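Skolloslow notebook, kitchen cell (sim)
March 3, 2024
Entry: A. Akinola

1. Purpose

Review of the clearance rules we inherited from the Stiltetti bench work, before they are applied to the kitchen tasks. The bench rules assume a clear table and a fixed camera. Neither holds in the kitchen layout.

2. Rules as they stand

2.1 Clearance is measured from the outermost surface of any link, joint caps included. Several older logs in Gratgate measure from the link centreline. Those logs are not to be quoted for clearance.

2.2 Minimum clearance to furniture is 80 mm during transit. The limit does not apply to the object being handled or to the surface it stands on.

2.3 Crockery within reach counts as an obstacle, full or empty.

2.4 Any camera view in which the wrist hides the handled item may not be used alone to score a grasp. Take the contact state from the simulator log.
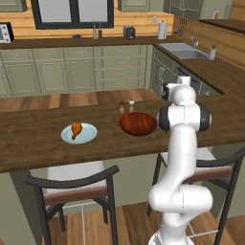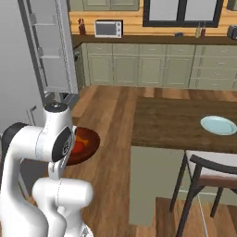 Wrist cap close to the rim of the wooden bowl in the first; food item partly hidden behind the wrist in the second.

3. Points raised

The bowl is a problem for 2.3. At 80 mm the planner would refuse most approaches over the island. Proposal: a separate value for crockery, to be set after the next batch. Until then log the measured minimum and do not mark pass or fail.

Bar chairs: collision meshes are coarser than the visual meshes, roughly 4 mm proud at the backrest. Leave as is, errs on the safe side. Note it in the run header.

Sopacua export drops the joint cap geometry unless the full mesh option is set. Run 88 was exported without it and needs repeating.

4. Actions

AA to rewrite 2.3 and circulate.
Repeat run 88 with full meshes, 2 seeds.
Check whether 2.4 needs a threshold for partial occlusion. Revisit in May with the revised rule set.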